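4.2 Recording a demonstration by remote control (simulated cell)

Use this procedure to teach the card-handling task in Navanham with the Skonix hand controller. Complete section 4.1 before starting.

1. Load the card table cell and wait until the status line reads READY.
2. Set the recording rate to 100 Hz and the grip force limit to 3 N.
3. Press and hold the enable switch. The arm follows the controller only while the switch is held.
4. Move the gripper over the mat at reduced speed.
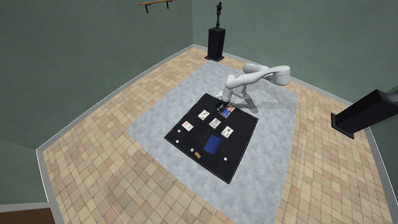 5. Tap RECORD. Keep the arm still until the counter starts.
6. Turn the wrist so that the fingers straddle the card, then switch to the wrist view for the final approach.

Note: The wrist view is circular and bends straight lines near its rim. Do not judge distances there.

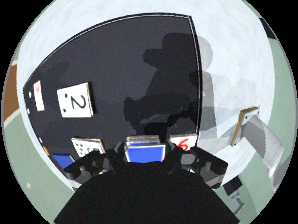
Figure 4-3. Wrist view, blue card between the gripper fingers.

7. Squeeze the trigger slowly. Release it if the force bar turns red.
8. Lift, travel and lower in one continuous motion. Pauses longer than 700 ms are stored as waypoints and must be trimmed later.
9. Check fingertip height in the side view before opening the gripper.

CAUTION: Releasing the enable switch in mid-travel stops the arm but does not stop the recording. Discard the take and reset the cell. 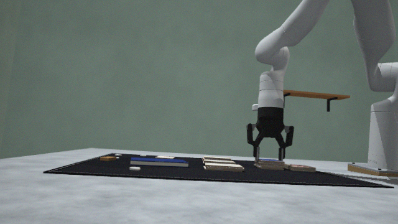

Figure 4-4. Side view, fingertips on either side of a stack of flat pieces.

10. Tap STOP, then SAVE. Takes are written to the Clavholm folder set in section 2.3.
11. Repeat from step 4 until 100 takes are stored. Vary the approach angle between takes.

For playback and trimming, see section 4.3.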